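Clinstead Junior Golf - progress report to the Hedari Fund
19/12/2019

Hi all,

You asked for something at the halfway point that wasn't a spreadsheet, so I'm going to write this the way I'd tell it to you over coffee. The spreadsheet is attached anyway, because I know at least one of you will want it.

Quick reminder of what your money was for. The grant was to get kids from the Clinstead schools onto a golf course without their families having to buy anything, and to keep the ones who liked it playing through the winter. We said we'd run free beginner sessions at the Michalski Park range, put together a loaner set library, and start a proper junior team to enter the county league in the spring. All three are going. One of them is going slower than I told you it would, and I'll get to that.

The beginner sessions

These are the big success so far. Since the summer we've logged 892 visits to the range, and a good chunk of those are kids coming back for their third or fourth time (I know most of them by their swings now, if not always by their names). We started out with just the after-school slot and it filled up so fast that we added a second one in the early fall. The range has been great about it. They give us the far bays, which are the ones with the roof, and they let us leave our mats and targets in the shed overnight.

The thing I got wrong was age groups. I had the eight-year-olds and the thirteen-year-olds together for the first few weeks, and it was no fun for either of them. The little ones want to chip at a hula hoop and yell. The older ones want to hit driver as far as they possibly can, and then they want to know how far it went. Once we split them up, the whole thing calmed down and I stopped losing my voice.

We've also started doing putting games indoors at the school gym when it's too dark outside. Carpet putting is not real putting, I'll admit that, but the kids keep score like it's a major championship and they're learning to line up a three-footer.

The loaner library

We have 40 sets out on loan right now. A set is a driver or a fairway wood, four irons, a wedge, a putter and a light carry bag. Families sign them out for the season and swap up a size when the kid grows, and boy do they grow. We've had 6 sets come back for a longer one already.

We bought most of the clubs secondhand and had them cut down and regripped at the Grunov pro shop, and they charged us for parts only. Total spend on the library so far is $1,939, which is under what we budgeted. I'd like to move what's left on that line over to left-handed sets, if you're okay with it. I badly underestimated how many lefties we'd get! Right now they're sharing at the range, and that's fine for a lesson but no good for taking home.

Damage has been pretty light. One putter shaft got bent, a couple of bag stands snapped, and there's a driver headcover somewhere in the pond on the fourth hole.

The junior team

Okay, this is the slow one. I told you we'd have a full squad signed up by now with matches on the calendar. We have enough players for a squad but no confirmed matches. The league wants every junior to have an official handicap before they'll take an entry, and to get a handicap you need a set number of scored rounds, and to play those rounds we need tee times at a course that will have us in winter. I should have started on that in the summer and I didn't. I was having too much fun at the range, to be blunt about it.

What we've worked out is that the Grunov course will give us the back nine on winter afternoons whenever the greens are open. We've had two outings there so far. The first got called after five holes when the fog rolled in, but the second went the full nine and everybody turned in a signed card. Two of the girls broke 50, and both of them had picked up a club for the first time in June. I was grinning all the way home.

I've been catching up on the paperwork side too - score cards, consent forms, the league entry packet, the lot.

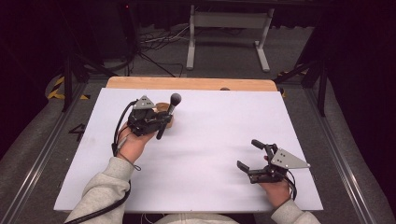

At the table in my gray sweater.

The plan from here is to get every team player through their scored rounds as the weather allows, send in the entry in January, and ask for a later first match if the league can give us one. If they can't, we'll play friendlies through the spring and go in for the second half of the season. I'd prefer not to, and the kids would be disappointed, but it's a decent fallback and it doesn't cost anything extra.

Money

We're under on equipment, right on target for range time, and a little over on transportation. The minibus to Grunov costs more than I guessed, mostly for the waiting time while we play. I've asked a few parents about carpooling and most said yes, so that line should settle down.

What I need from you

A yes or no on moving the leftover equipment money to left-handed sets. Also a yes or no on spending a little of the training line on a rules evening for the team. They can all hit the ball, but what to do when it lands in a rabbit hole is anybody's guess, and the league is strict on that stuff.

You're also very welcome to come see a session. The covered bays are dry, the coffee machine works most days, and the kids will absolutely challenge you to the hula hoop game. Bring a warm coat, and if you let me know ahead of time I'll have clubs in your size.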